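Mise bas assistée : ce que change le suivi thermique

À la bergerie de Trellorley, les agnelages de juin ont servi de terrain d'essai au capteur Tinix, une bague auriculaire qui relève la température toutes les 5 minutes. Le troupeau compte 200 brebis, dont 60 étaient équipées.

La baisse thermique précédant la mise bas a été détectée chez plus de 19 d'entre elles. L'alerte parvient au téléphone de l'éleveur par le réseau Astska.

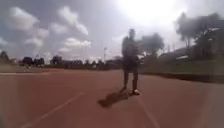

Les portées multiples restent le point délicat. Le signal ne distingue pas un agneau de trois, et l'échographie demeure nécessaire pour adapter la ration en fin de gestation. Le fabricant, Brøndum, prépare un nouvel algorithme pour les races prolifiques.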